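Home | Shop | Order Form | FAQs | Join Us | Contact

Print this page | E-mail this to a friend

Posted January 9, 2024 by Luvavari Admin

Wanted: order helpers and product testers

Luvavari is an online shop for hair accessories, scarves and small gifts, sold mostly through group orders. We are looking for part-time order helpers in Plimley and for product testers who can live anywhere we ship.
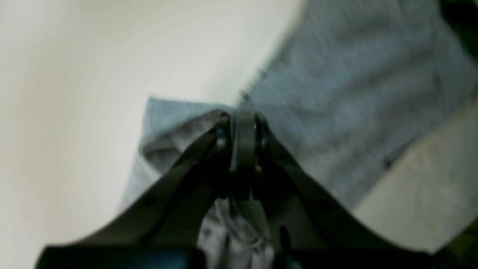
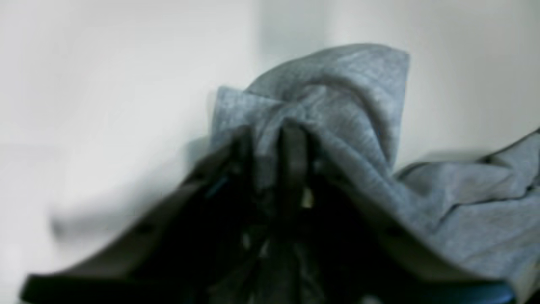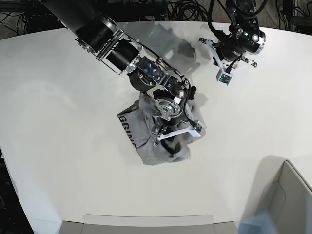
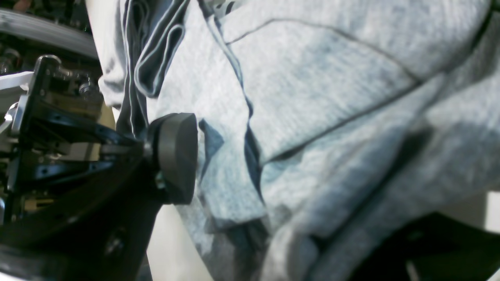

Order helpers check incoming order forms, match payments to invoices and answer customer e-mails. Each shift is four hours, with 2 shifts a week until the end of May. You need your own computer and a steady internet connection. Training is paid and takes place at our Tirnthorpe office.

Product testers get items from our new Kolev line before it goes on sale. You use each item for 30 days, then fill in a short form - what you liked, what broke, what you would pay for it. We have 60 places. Testers keep the items but are not paid.

You must be 18 or older for either role. Past customers are welcome to apply. Please do not apply for both.

To apply, use the contact form and put "Helper" or "Tester" in the subject line. Tell us your town, the hours you are free and any shop or customer service work you have done. Keep it under 2000 characters - the form cuts off anything longer. We reply to every application by e-mail, so please check your junk folder.

Print | E-mail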